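Community Sport Events, Unit 5
Planning a Charity Disc Golf Day: course handout
Instructor: Noreen Hayes
Revised 11 October 2024

Welcome back, everybody! Last unit was all budgets and insurance forms, and you were very patient with me. Now we get to the part I love, where you take an empty park and turn it into a tournament. Please read this before class and bring a pencil, as we will be drawing on the park map.

1. The case we are working from

Our running case is the Kendville Fall Fling, a one-day doubles event that raised money for the high school swim team. It was put together by Sumathi Alva, who had played disc golf for years but had never run so much as a putting contest. She had a public park, a borrowed set of portable baskets and 13 weeks to get ready. The team needed $1465 for new lane lines, and that figure went on every poster. I think this was the smartest thing she did all year. People like to know what they are throwing for!

Keep three facts in mind as you work through the questions of layout and timing:

The field was capped at 40 teams of two.
The park stayed open to the public all day.
The pond on the east side is pretty, and it eats discs.

2. Format

Doubles comes in several flavors, and you should be able to explain each one to a parent who has never held a disc.

Best shot: both partners throw, they choose the better lie, and both throw again from there. Friendly to beginners, a little slower.

Alternate shot: partners take turns with one disc's worth of throws. Quick, and surprisingly tense. A bad throw leaves your partner standing in the brambles looking at you.

Worst shot: both throw and the team must play the worse lie. Wonderful training, terrible fundraiser. Please don't do this to families.

Kendville used best shot, and I'd recommend it for any first-year event. The beginner gets to throw every time, and when the beginner's putt is the one that drops, you will hear it from the parking lot.

3. Shotgun start or tee times?

In a shotgun start, teams are spread over all the holes and everyone begins on one signal. Everybody also finishes close together, so you get a real crowd for lunch and the raffle – and the raffle is where a good part of the money comes from. The catch is the check-in. All those teams arrive in the same half hour, and one table can't handle them.

Tee times spread the arrivals out nicely but scatter the finishes too. The early teams go home before the prizes are given out. For a league round that's fine. For a charity day it hurts.

Sumathi chose the shotgun start and split check-in alphabetically across two tables. With 40 teams on 18 holes, most holes started two groups and a few started three. Work out for yourselves which holes should take the third group. (Hint: long ones, where the first group can get well clear before the next one throws. Never a short par 3.)

4. Laying out the course

Walk it first. Walk it again with someone who has never played. Yhon Sotelo designed the Kendville layout and he did his second walk with his nine-year-old niece, who stopped at the fourth tee and asked where she was supposed to throw. The sign was behind a tree. Fixed in five minutes!

Points to mark on your map:

Every place a walking path crosses a fairway. Move the fairway if you can. If you can't, post a spotter.
The distance from each basket to the next tee. Long walks are where pace of play falls apart.
Shade and water, and restrooms within reach of the far holes.
Where the sun sits in the morning. Two of Yhon's original holes threw straight into it.

Yhon's longest hole ran 600 feet along the old rail bed. Strong players adored it, and beginners took nine throws and laughed about it. One hole like that is plenty.

5. Sponsors

Hole sponsorship is the backbone of most small events. A business pays a flat fee and gets a sign at the tee. Pruvley, the bike shop on the square, took hole one, and Munlow Dairy took the finishing hole and brought ice cream, and I still hear about the ice cream.

Ask early. The Kendville letters went out in July, well before the holiday requests begin to pile up on shop counters. Ask in person where possible, and bring the map so the owner can pick a hole. An owner who has picked a hole has more or less said yes.

Then say thank you, in writing, within a week, with the total raised.

6. Contests on the side

A closest-to-the-pin contest costs you one tape measure and one person in a lawn chair. A putting ring near the check-in table keeps early arrivals busy and gives little brothers and sisters something to do. Pádraig Kavanagh ran the ring at Kendville and sold three putts for a dollar. He would like me to tell you that he was also the only person all day to miss from four feet.

7. For next class

Read the chapter on volunteers and spotters in the Buckley reader. Sketch an 18-hole layout on the park map, with path crossings circled. Write a sponsor letter of one page or less, addressed to a real kind of business in your own town.

Oľga Kubíček will be our guest for the second hour. She has scored tournaments on paper, on whiteboards and on phones, and she has strong feelings about all three. Bring questions on ties, late scorecards and teams that lose a partner halfway around.

Layouts can be handed in on paper or by email. If you sketch in pencil, go over the fairways in pen so they copy well.
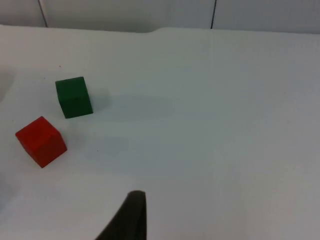
Sponsor letters should come as a separate page with your name at the top, and I'll read a few of the best ones out loud, with permission.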